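Color sorting at the kitchen table — talk notes

Slide 1. Say hi, wait for the door to close, check the clicker. I get 4 minutes before the first question, so don't tell the Sella story yet (it always runs long).

Okay, so opening line: who in this room has a tub of mixed blocks at home and is scared to look in it? Let them raise hands. Mine held 600 pieces when I finally tipped it out on the floor one evening in September, and I sat there until my legs went numb.

What I did wrong — say this slowly, people write it down. I started by making a bin for every color I could name. Teal, mint, lime, the works! And then I'd hold a block up to the lamp and argue with myself. So now I go with few bins and big color families. Greens together, reds together, and the orange-to-yellow ones share a home. If you can't tell from arm's length, it's the same color. Moving on.

Slide 2. Bins at the back, loose blocks out front. 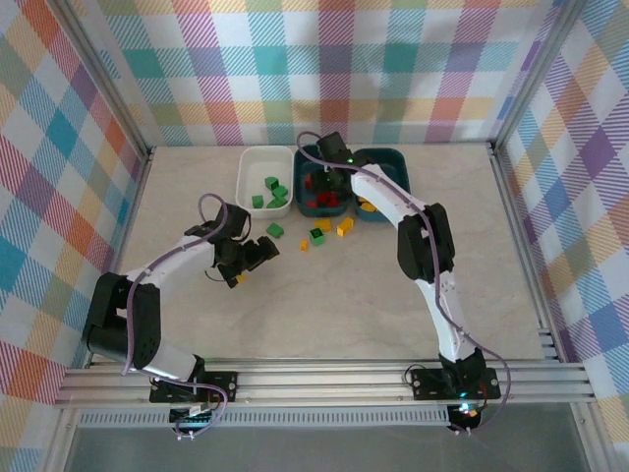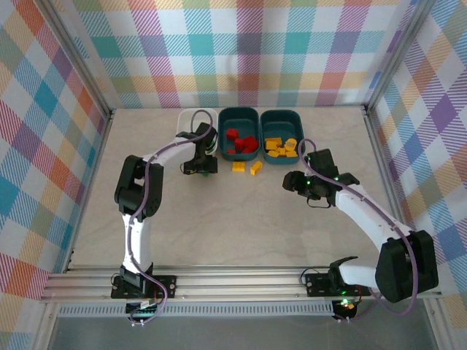
Slide 3. Where you put the bins matters way more than which bins you buy. I like them side by side along the far edge, touching, so there's no gap for a block to drop into. The space in front of you stays clear and you only tip out a handful at a time. A handful! I used to dump the whole tub and then wonder why I hated it.

Also — pale surface if you've got one. Little yellow pieces disappear on my oak table, so I throw an old white sheet over it.

Bins: I've used the Halance ones and the Paria ones, both fine, get whatever is shallow enough to see into. The Tazi set has lids, and I lost the lids in a week. If somebody asks about labels, I don't bother. The blocks are the label.

Slide 4, the numbers. The preschool room had 1,000 blocks and we did it in batches of 100, with a snack between batches. Mention the snack, it gets a laugh.

Then Sella, if there's time. If not, go straight to questions and hand out the sign-up sheet on the way back to my seat.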